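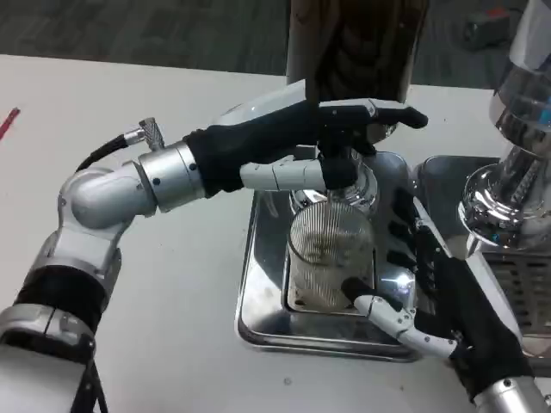 **Ticket:** Booking page shows wrong slot times
**Opened:** 29/11/2020
**Site:** Pacheco branch
**Status:** Closed, fix applied

The branch reported that bookings made on the Nilalik page were landing an hour late in the shop calendar. A customer who picked 10:00 was listed at 11:00. The confirmation email had the right time.

Checked the server clock first. It was correct. Checked the browser on the front desk machine, also correct. Made a test booking from my own laptop and got the same fault, so the desk machine was ruled out.

The export from October shows 69 bookings with no complaints until the last week of the month. The fault starts on the morning the clocks went back.

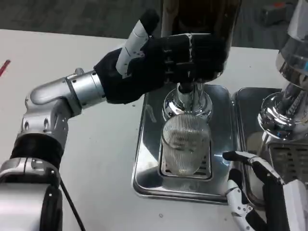
Do customers need to book again?

Existing bookings can stay as they are, as the customer's copy holds the right time and only the shop calendar is wrong.

Looked at the Stelus sync plugin next. It has its own time zone setting, separate from the main one, and it was set to a fixed offset of +1. Changed it to London and saved. No change at first. The plugin keeps a cache of 800 entries and reads from that before it asks the server. Cleared the cache, ran the sync by hand, and the test booking moved to 10:00. 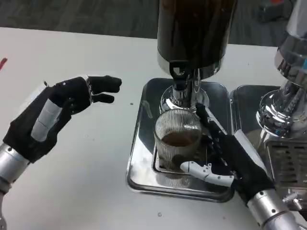 The older entries did not move with it. Had to select them in batches of 50 and press Resync on each batch. The first batch timed out after 28 seconds and went through on the second try.

The Bisus branch uses the same plugin. Their setting was already London, so left alone.

Still to do: remove my two test bookings from the Pacheco calendar.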